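The first letter Roxana Rivadeneyra ever wrote on behalf of a stranger took her most of an evening. It was addressed to a provincial government on the other side of the world, about a man whose village well had been fenced off, and she rewrote the opening line until it no longer sounded angry.

"I was very angry, so that took a while," she says. "But the person opening the mail is usually a clerk. The clerk didn't fence the well."

Rivadeneyra runs Plikari, a letter-writing and small grants group that meets in a rented room behind a row of shops. It has 146 members on the list, though a normal evening brings in far fewer. They write to officials, newspapers and company offices about people who have been jailed, evicted or hurt, and they raise modest sums for legal costs. I spoke to her over two afternoons in February, along with Hamisi Tanui, who looks after the grants.

I wanted to know how a group like this keeps going. Most people I know have joined something of the kind after a bad week of news and drifted off by the next season. Rivadeneyra did that herself, with two other organizations, before this one.

"I signed up for everything," she says. "I was getting emails at breakfast telling me it was urgent, and emails at night telling me it was still urgent. After a few months I stopped opening them. I felt awful about that and then I stopped feeling awful, and that bothered me more."

Plikari sends its members one message a month. It names one case, gives the background in a page and says what is being asked for. If a second case comes up in the meantime, it generally waits.

Tanui was against this when he joined. He had worked in relief logistics and was used to moving fast.

"I thought it was a comfortable way to do things, and I said so at my first meeting," he says. "People were being detained that week and we were going to talk about them in three weeks. I still think there are times when it's wrong. We've changed it twice, for emergencies, and I'd argue for it again."

The two of them disagree about this fairly openly. Rivadeneyra's view is that a small group will not be the fastest at anything and should leave the rapid appeals to larger bodies that have staff. What it can do is stay with a case after other people have moved on.

She gives the example of Trornard, a hill district where families were cleared off grazing land to make way for a quarry. The story had some coverage in the first fortnight. Plikari has been writing about it for six years. In that time 68 households have filed claims, and the group has paid filing fees for a number of them through a local lawyer, Essam Samir. 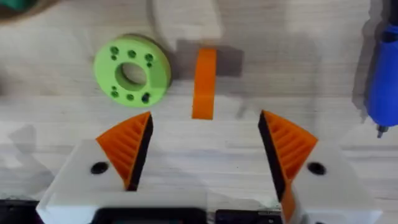
"Essam told us early on that the fees were the problem," Rivadeneyra says. "We had been planning a campaign, with a petition and so on. He said that was fine, but people couldn't afford the stamp on the form. So we paid for the stamps."

I asked whether any of the families had their land back. Two do, she says, and one of those had to give up part of it in a settlement. The rest are waiting. She offers this without much colour in her voice, and doesn't add anything to soften it.

Tanui handles the money and is careful in how he talks about it. Each grant needs a contact on the ground who is known to at least one member, and a short note afterward on how it was spent. He has turned down requests he believed were real when there was no safe way to send the funds.

"You can get someone in trouble with a bank transfer," he says. "In some places foreign money is the evidence. I've had members very upset with me over that. I understand it. They'd read the case, they wanted to do something that night and I was telling them no."

What does he tell them to do instead?

"Write the letter. Or cook something for the person next door who's having a rough time, I don't mind. I'm not being flip. People come in here carrying a lot and they want it to go somewhere."

New members are paired with someone who has been around for at least a year. Sakda Jitpraphai, a retired bus driver, has been paired with more newcomers than anyone else. He told me he doesn't talk to them about the cases at first. He asks how much news they take in, and when.

"If they say all day, I tell them to pick an hour," he says. "I used to have the radio on for a full shift. By the end I couldn't have told you which country any of it was in."

Rivadeneyra has her own limits. She doesn't read testimony after supper, and she takes the whole summer off, when Jitpraphai chairs the meetings. The first year she tried this she phoned in every week to check on things, until he stopped answering.

The group has no plans to grow. It was asked last year to merge with a bigger network and the members voted against it - narrowly, Tanui says, and he was on the losing side. He has stayed on anyway. The next letter is for Trornard again, to a new minister this time, and Rivadeneyra had a draft of it in her bag when we met. She was still working on the opening line.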